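Estampados botánicos en el textil del hogar: de la planta al dibujo que se repite
Proyecto final de la asignatura Historia del Diseño
Autor: Fulgencio Villalobos

2. Cómo empezó el trabajo

Elegí este tema porque en casa de mi abuela todo tenía flores (las cortinas, los delantales, hasta la funda de la tostadora) y quería saber de dónde salían esos dibujos. ¡No me imaginaba la cantidad de material que iba a encontrar! En el archivo de la antigua fábrica Galindo se conservan 2,042 muestras de tela, y de ellas 1,123 llevan algún motivo vegetal. Pasé allí casi todas las tardes de marzo, y repetiría encantado.

Para el análisis seleccioné 340 muestras y las ordené por tipo de planta: flores grandes, ramas con hojas y bayas o frutos pequeños. Este último grupo es mi favorito. Las bayas funcionan muy bien sobre fondos claros, llenan el espacio sin cansar y permiten trabajar con muy pocas tintas. 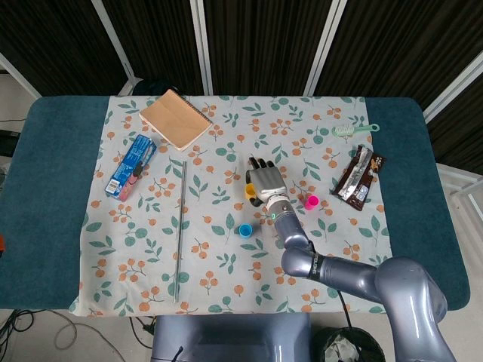 3. La repetición

Lo que más me costó entender fue el rapport, es decir, la unidad de dibujo que se repite por toda la tela. En los catálogos de Jimano el motivo se coloca en filas rectas y el ojo encuentra la cuadrícula enseguida. Los de Cullik usan el medio salto: cada columna baja la mitad de la altura del dibujo, y el resultado parece mucho más natural. Calqué a mano 13 motivos para comprobarlo y la diferencia es preciosa, sobre todo en las ramitas sueltas.

También probé a dibujar mi propio estampado, con ramas de madroño. El primer intento dejaba un pasillo blanco en diagonal que se veía desde la otra punta del aula. En el segundo giré dos hojas y desapareció.

4. Lo que falta

Me queda por revisar el muestrario de Erkine, que llegó al archivo sin clasificar y tiene varias pruebas de color anotadas a lápiz en el margen.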